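Potport Framed Clear Panel
By Nii Akolgo
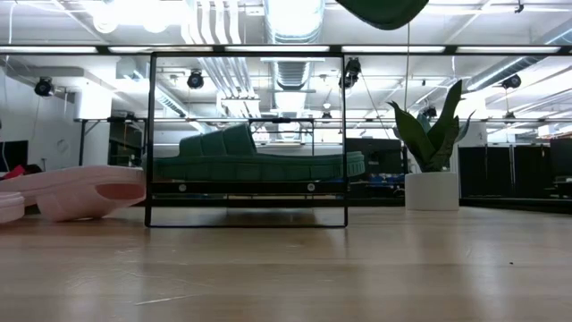 Page last changed: September, Wednesday edition of the catalog

The Potport is an upright clear panel in a thin black frame, intended for reception desks, shared tables and service counters. It is taller than it is wide and stands with its bottom edge directly on the tabletop. A dark band crosses the lower part and carries two round silver fasteners, set evenly apart.

The panel marks a boundary between places at a table – the room beyond stays in view. It may be ordered singly or in cartons of eight under item number 274. The Zomel edge strip is ordered separately under item number 596.

Clean both faces with a soft cloth and mild soap. Do not use abrasive pads. Lift the panel by the frame when moving it, and check the fasteners at each cleaning.

Orders from Onuoha and Nelisa offices are to be placed through the furnishings desk.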